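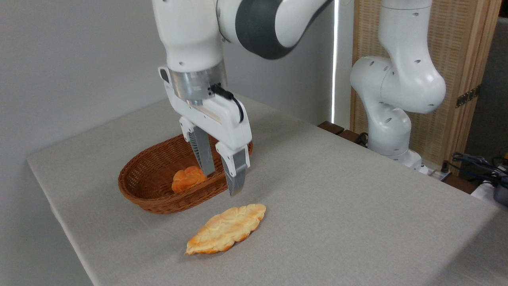
6 min read · 20 posts

1/ OK, I keep promising a thread on what I've been up to since December, so let's go. Short version: we taught two robot arms to put bread in a basket, and the most useful thing we changed was which practice runs we threw out. Long version below, get a coffee.

2/ The project is called Skota. The question behind it is pretty small. When you train a robot by copying a person's demonstrations, do you want all the demos, or do you want fewer of them, picked well? Everybody has an opinion on this and I wanted a number.

3/ How the demos get made: a person steers the arms, the arms move, and we record the camera views and the joint positions the whole way through. Then a policy (the network that decides what to do next) learns to predict what the person would've done from the same view. Plain imitation learning, no rewards, no simulator.

4/ Why bakery stuff? Because a knotted roll and a flat, leafy-looking pastry ask for really different grasps, and a wicker basket has a rim you can bump into. Blocks on a table are too kind to you. I did a whole year of blocks. I'm done with blocks!

5/ We collected 2,000 demos in total. Some are gorgeous. Some are me on a Sunday, tired, going for the same pastry over and over and finally nudging it into the fingers sideways. All of those got saved as "successful" because the thing ended up in the basket.

6/ And that's the problem in a nutshell. A success label looks at the last second of a run. The policy learns from every second. So it was learning my hesitations right along with my good moves, and it was doing a very faithful impression of me hovering over a basket rim.

7/ Ika is our filter. It's a little scoring model that goes through each demo in short chunks and asks one thing: from this view, how much do the other demos agree on what happens next? If they mostly agree, high score. If a chunk goes off and does its own thing, low score.

8/ We don't delete whole demos. This took me way too long to get to. My first version tossed any run with a bad patch in it, and that killed nearly all the tricky grasps, since those are the ones where people wobble. The version that works cuts out the bad chunks and keeps the rest.

9/ Numbers! Baseline is the policy trained on everything. The Ika version is the same network and the same number of training steps, but with the lowest-scoring 25 percent of chunks removed. Each policy got 159 trials on the real arms, with the starting spots drawn from the same list.

10/ The baseline finished a bit over half of its trials. The filtered one finished roughly three out of four. I reran the baseline from scratch after seeing that, fully expecting to find a bug, and it came back in the same place. Full table goes in the writeup, with error bars, I promise.

11/ Where does the gain come from? Mostly the moment right before the grasp. The baseline likes to stop over an item with the fingers open and kind of think about it, drift a little, think some more. The filtered policy commits. Watching them back to back is almost funny.

12/ The flat pastry is still the hard one. A roll gives you something to squeeze. Something flat on a cloth gives you an edge and a prayer. If the fingers come down a hair too high they close on air, and if they come down too low they drag the cloth.

13/ Things that did NOT help, for anyone about to try them: smoothing the trajectories (made the grasps mushy), adding random color changes to the camera views (no difference I could measure), and training twice as long (slightly worse, and it ate my week).

14/ We also tried filtering by speed, so cutting out the slow chunks and keeping the fast ones. Tempting, cheap, one line of code. It did beat the baseline but lost to Ika pretty clearly. Slow is sometimes correct – you want to be slow next to a basket rim.

15/ Somebody always asks, so: could you just collect cleaner demos in the first place? Sure, and you should. We tried a round where I redid any run I didn't like. Collection took forever and the demos got weirdly stiff, all coming in from the same angle. The policy from that set fell apart when we turned the basket.

16/ A caution I'd like people to repeat along with the result. Agreement isn't the same as quality. If all your operators share a bad habit, Ika will happily keep it. We had one like that, coming in too steep on the rolls, and the filter gave it lovely scores.

17/ The other caution: this is one setup, one kind of gripper, and a fairly narrow task. I have a hunch it carries over to other pick and place jobs. I have no hunch at all about folding or pouring, so please don't quote me on those.

18/ Compute was modest. Scoring the full set with Ika ran overnight on one machine, and the policy training is the bigger cost by a lot. We do the training on Stustero, our in-house scheduler, which lost my job twice and which I've mostly forgiven.

19/ Next up is Feng, the follow-up, where the scoring happens while you're still collecting. So you finish a demo and you get told right away which bits were odd, and you can decide to do another one from that spot. Early tests are fun – also a bit rude, it doesn't care for my pastry grasps.

20/ Code for the filter is going up once I've cleaned out the hard-coded paths (there are so many). If you've tried chunk-level filtering on your own arms, I'd love to hear what cutoff you landed on, especially if it was higher than ours. Replies are open and I'll be around tonight.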